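How a Camera Decides What Is Sharp

When you point a camera at something and press the button halfway, you often hear a small whirr. The camera is moving a piece of glass inside the lens. It is looking for the place where the thing you care about comes out sharp.

What focus means

Light bounces off everything around you and goes in all directions. A lens collects some of that light and bends it so that it meets again at the back of the camera, on a flat chip called the sensor. If the light from one small spot on your dog's nose meets at one small spot on the sensor, the nose is sharp. If it meets too early or too late, it lands as a little disc and the nose looks fuzzy.

A lens can only be set for one distance at a time. If it is set for 200 centimetres, things 200 centimetres away are the sharpest. Things a bit nearer or a bit further off may still look fine, and things a long way in front or behind go soft. The part that looks fine has a name, depth of field.

The hole in the lens

Inside the lens is a hole that can be made bigger or smaller. It is called the aperture. A small hole gives you a deep band of sharpness, so the flowers and the hill behind them can both be clear. A big hole gives you a thin band. People who take portraits often like a big hole, as the face is sharp and the hedge behind it turns into a green blur.

The numbers are the wrong way round, which catches most people out. F2 is a big hole and F16 is a small one.

How the camera finds the right place

Older and simpler cameras look for contrast. Contrast means a dark bit next to a light bit. When a picture is blurred, the edge between dark and light is smeared. When it is sharp, the edge is crisp. The camera moves the glass a little, checks the edge, moves it again and stops where the edge is crispest. Sometimes it goes too far and has to come back, and that is why you may see the screen go blurry, clear, blurry and clear again.

Many newer cameras compare light from two sides of the lens. If the two do not line up, the camera can work out which way to move the glass and how far.

Both ways need something to look at. A plain white wall gives a camera very little to work with. Fog is hard too. Point it at a brick, a leaf or a page of print and it will usually manage at once.
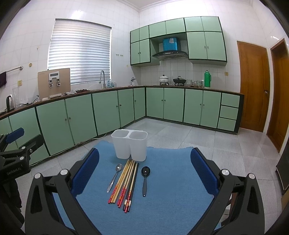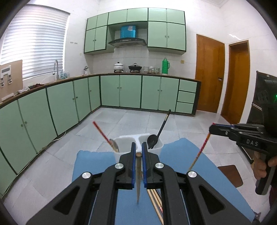

Close things are harder than far ones. The nearer you get, the thinner the band of sharpness becomes, and every lens has a nearest distance where it can focus at all. On one lens that may be 40 centimetres, and on a long one it may be much more. Chopsticks on a blue cloth would make a good test, with thin tips and thicker ends at different distances from you. Focus on a tip, take the picture, then focus on a thick end and take it again. Look at both on a big screen and see which parts have gone soft.

Try it yourself

Domnica Vasiliu runs the Plollidier photo club for under-twelves, and this is the first thing her groups do in June. Put three toys in a line going away from you, each a hand's length behind the last. Rest the camera on a book so that it stays still. Tap the screen on the front toy and take a picture, then the middle one, then the back one.

If your camera will not focus, move back a step and try again. Check the lens for fingerprints as well.

Last updated 2/18/20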